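# Wudura — cloth folding subset

2 min read

Wudura covers the handling of a single piece of blue cloth on a flat, pale board. The subset holds 784 episodes and 3,882 stills. Each still is labeled by cloth outline only — strip, triangle or other. 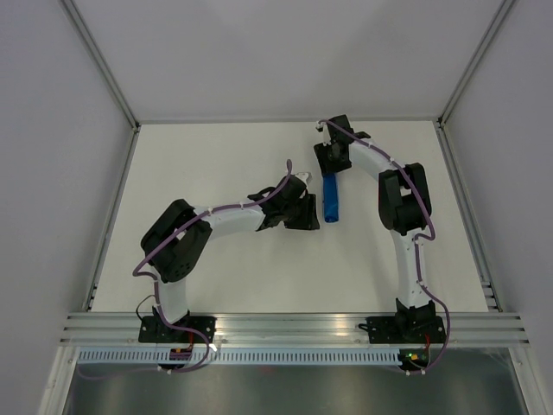
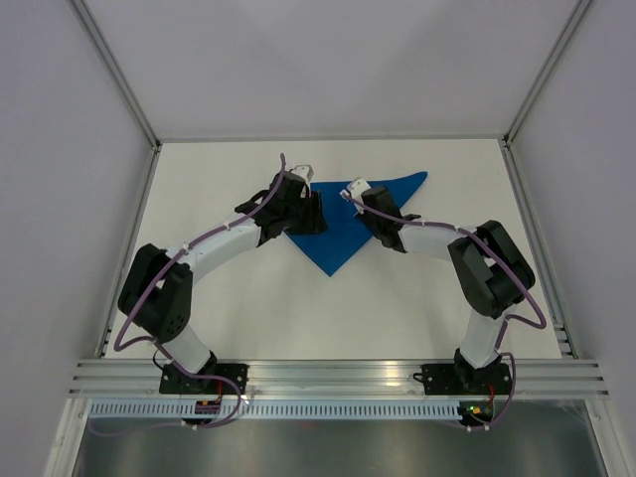

On the board: narrow blue strip (first), irregular triangle of blue cloth (second).

Creases are not labeled. Where part of the cloth is covered, annotators trace the visible edge and set `occluded` to 1. Label questions go to Lucyna Kwiatkowski.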